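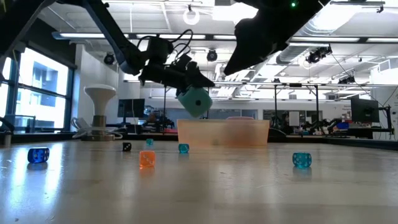

Rawan Hattar

February, test kitchen notebook, rice cooker work

Lentil and rice one-pot, pressure method. Picking up from the batch that went to paste. Water was too high and the release was too slow, in that order of importance I think.

Starting point: 2 cups long-grain rice, rinsed until the water ran nearly clear, soaked while the onions were cut. Brown lentils soaked separately. Hadi wants them in the same bowl to save washing up. Tried it. The rice takes up water faster and breaks at the ends when stirred with the lentils, so I'm keeping two bowls until someone shows me a better result.

Pot is the Onditz, 6 quart, standard inner liner. The Pollesness has a thicker base and browns more evenly on sauté but takes longer to come to pressure, and the rice on the bottom gets extra cooking in that time. Times below are for the Onditz only. Do not copy them across.

Batch A
Oil, cumin seed, bay, onion on sauté high. Onion to medium brown. Scraped the base with the flat wooden spoon and a splash of water before anything else went in. Drained lentils, drained rice, salt, water level with the top of the rice when pressed flat. High pressure, 6 minutes, natural release until the pin dropped.
Result: lentils good, rice too soft. Top layer acceptable, lower half clumped. Flavor flat.

Batch B
Same, with 100 ml less water and quick release after a short rest. Burn warning on the display before it reached pressure. Opened it, found a patch of onion stuck at the center, scraped, restarted. Not a fair test because of the restart. Rice had good separation anyway. A few lentils still chalky in the middle.

Batch C
Water as in B. Lentils given a head start: 2 minutes at pressure alone with half the water, quick release, then rice and the rest of the water. No burn warning. Rice separate, lentils cooked through and mostly whole. Best so far. The extra step is annoying and I expect complaints from anyone making it on a weeknight.

Seasoning. The Saraç pepper flakes went in with the onion for A and B and tasted dusty. In C they were bloomed in warm oil off the heat and poured over at the end – much better, and the color holds. Salt is right at the amount in the recipe card. Hadi says under, but he ate his with pickles.

Fried onion topping: sliced thin, salted, squeezed in a towel, then into the oil. The first lot went from gold to bitter while I was writing up B. Pull them a shade before they look done, they carry on in the sieve.

Yield. C filled the wide serving dish with some left over. For the Clellberg order we need 2000 g cooked weight, and I don't trust this to double in one pot. Depth is the problem. Two pots side by side, staggered, is the plan for now. Holding in the warm cabinet with a towel under the lid worked for the plain rice last month. Not tried with lentils in it.

Fluffing: fork from the edge inward, then lid back on with the towel. The paddle crushed the bottom layer in A, so that may account for part of the clumping and I shouldn't blame the water for all of it.

Open points
– Repeat B without the restart. Deglaze properly, check the base with the spoon before closing.
– Try C with lentils soaked overnight. If they cook through, drop the head start.
– Stock in place of water. Watch the salt.
– Pollesness times from scratch.
– Sealing ring smells of cumin after three washes. Separate ring for savory, label it.

Note from Hadi, copied in from the whiteboard: "C reheats fine with a spoon of water, covered. A does not. Threw out the last of A."

Basmati is down to the last bag. Order before the next session, same mill if they have it, otherwise the soak time has to be checked again.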